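3.2 Tables and the clearing habit

Most of the sorting in the Wudley homes got done on a table. Not the floor, not the bed, whatever people told us at intake. We logged 276 sessions in all, and the table came up again and again in the diary notes — where stuff gets put down, where it gets looked at, where it stays. Round corners were liked, mostly by parents of small kids. Matte tops too. Less glare, fewer smears showing, though faint marks still show up on a dark one in strong light (Figure 2).
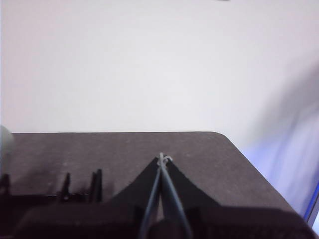 Figure 2. Dark gray-brown tabletop with rounded corner, against a plain white background.

Samira Darwish objected to the word "clear" when she read the first draft, saying that a table with nothing on it for an hour isn't clear, it's waiting, and that we should of asked what was on it by supper. Fair point. We went back to the diaries and split the code in two: cleared for a task, and kept clear. The second is rare. Households with a second surface nearby (a counter, a shelf by the door) were more likely to manage it. The rest moved the pile to a chair and moved it back.

Coding was done by Rattana Ruangrit and Surachet Somboon, seperately, then compared. Disagreements mostly over mail. Is one envelope clutter? We said yes if it stayed overnight. The December diaries are left out here — holiday wrapping swamps everything — and are taken up in Section 5.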